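The Table from Ukmont

My aunt left me her table and 135 letters, and the letters were easier to carry. In November two men from the firm Gumitz brought the table up to my flat on the sixth floor and asked where it should stand. I said, by the window. I had no other furniture then.

In the evening I sat down and looked at the wood. The lines went across it in thin waves, like a shore on an old map.
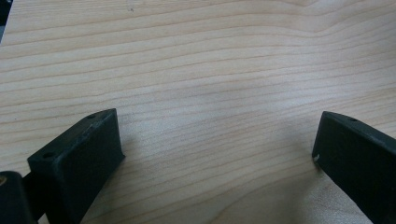
Photo: Joltuneo

When I was a child in Ukmont, I believed these lines were roads. I traveled on them with one finger while the adults talked about money. Once I heard that a man had offered my aunt around 3000 for the house. She said no, and she put her hand flat on the table – as if he wanted to take this also.

I put my own hand there now. I looked for the road I had liked best, the one that bends and comes back.
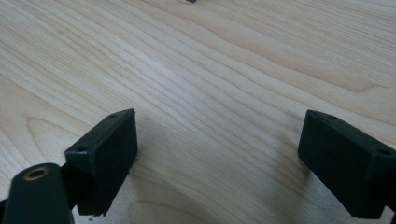

The pale wood and its long, bending lines.

I did not find it, or I found several. It was getting late. I took the first letter, opened it on the table and began to read, and my finger was already moving along the wood.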